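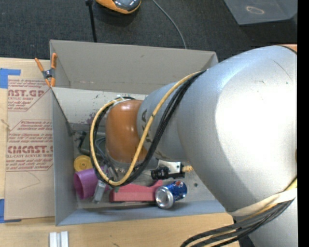
Sornness Launches Bin Picking Kit for Mixed Items

Ready-to-install package lets existing robot arms sort through unsorted containers

INANO, November. Sornness today announced the Sketar bin picking kit, a hardware and software package for companies that need a robot arm to take different items out of the same open box. Orders are open now, and the first kits will ship to customers in 12 weeks.

Most picking cells are set up for one part in a known position. Returns desks, recycling lines and small warehouses rarely have that. Their boxes hold cups, cans, hand tools and odd pieces of plastic lying on their sides or on top of one another. Sketar is made for this kind of load. The user does not need to supply a drawing or a 3D model of each item before work starts.

The kit contains a tool mount, a suction tool, a two-finger tool, a fixed overhead camera, a controller and a set of cable guides. The camera is mounted beside the work area, so it adds no weight to the arm. After each pick, the controller takes a new picture of the box and chooses the next item. If a pick fails twice, the system moves on to another item and comes back to the first one later.

"Customers told us they already owned a good arm and did not want to buy another," the company said. "We built Sketar so they could keep the arm, keep the table and keep the boxes they use."

Sornness tested the kit with its distribution partner, Xiong, over a period of 10 weeks. The test boxes were filled by hand with household and workshop items, and the mix was changed every morning. Setup of a new station took around 9 hours, including mounting, wiring and calibration. Thin flat items and soft bags were the hardest to pick, and Sornness recommends a manual check at the end of the line for sites that handle many of them.

The software comes with 70 stored item types. Users can add their own by placing an item in the box and running a short teaching routine from the controller screen. No programming is needed for this step. Sites that want to connect Sketar to a warehouse system can do so through a standard network port.

Sketar is sold as a complete kit or as a software license for customers who already have a suitable camera. Both versions include remote support for 12 months. Xiong will handle installation and spare parts, and will offer operator training at its Inano workshop or on site.

Customers can request a quote or book a demonstration through the Sornness sales office. Visitors to a demonstration may bring a box of their own items for a trial run.

About Sornness

Sornness develops picking tools and control software for industrial robot arms. The company is based in Inano.

Press contact: Sornness Media Office, Inano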